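Back at the bench by six. Rogério Bittencourt fixes zippers, 53 years at it, same street in Judlow. Jackets mostly. Tents in October. He charges 5 dollars and wont hear of more.

The big outdoor labels used to bin a coat over one bad slider. Now Cisisport sends him 600 a season, Pinia even more. 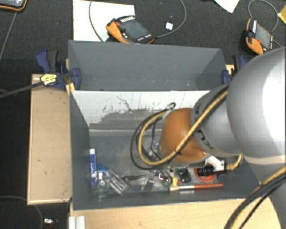 Small objects in a gray bin, an arm stretched over it.

Gudrun Lindemann runs the repair desk at Pinia. She wanted 2,000 coats back on shelves by winter. "Teeth are easy," she says. "Its the lining that eats your day."

Bittencourt agrees, sort of. Then back to teh pliers.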